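Does playing for a club on loan count towards being a "one-club" player?

Asked by Toft_End in Football history

My brother-in-law and I have been arguing since April and I'd like someone outside the family to settle it. Our local side has put up a board in the bar for its old captain, who retired after 500 games, and it says he was a one-club man. I remember perfectly well that he spent half a season on loan two divisions down when he was a teenager. He played 5 games there. My brother-in-law says loans don't count as you stay registered with your parent club. I think that's a dodge. He put on another team's shirt, so he played for two clubs.

Is there a proper rule anywhere, or does everyone make it up as they go along? I've looked at a few fan lists and they don't agree with each other.

3 answers

Answer from Þórey Egilsson
There's no rule, and I'd be wary of anyone who quotes you one. "One-club man" is a newspaper phrase. It isn't a category in a league handbook, so whoever writes the list decides what goes in it.

Your brother-in-law's argument about registration is weaker than it sounds. How a loan is handled on paper has changed over the years and differs between countries, and in plenty of places the player is registered with the borrowing club for as long as the loan lasts. If he wants to lean on the paperwork, he should find out what the paperwork said in the season in question. I doubt he has.
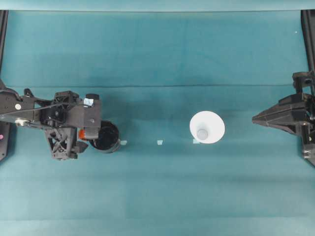 Most of the stricter lists I've read leave out anyone who played a senior competitive match for another club, loan or no loan. The looser ones forgive a loan if it came before the player's first-team debut. Youth football is nearly always ignored, and so are testimonials and friendlies. By the strict version your captain is out. By the loose one it depends on whether he'd already made his debut when he went.

I'd also check the 500. Club totals of that sort often have friendlies and county cup ties mixed in, and a number that round makes me suspicious. Ask whether anyone has the match programmes and add them up yourself. I did this for a full back at my own club and lost 40 games from his total, and I wasn't popular for it.

Answer from Mikitz
loans dont count, everyone knows that. let the man have his board

Answer from Trekix
I agree with most of the first answer, but I don't think the strict lists are as strict as they make out. I went through one with 56 names on it and several of those players had finished up with a few matches abroad, which the author had decided was "semi-retirement". So you get thrown off for a loan at eighteen and kept on for a last pay packet at thirty-six. I can't see the logic in it.

If it were my bar I'd change the wording to "played his whole league career here", assuming that's true. Was the loan side even in the league at the time? Two divisions down could easily be non-league, depending on where your club was then.

Comment from Toft_End
It was non-league, yes. I hadn't thought of that and I'm not going to mention it to him until I've looked up the debut date.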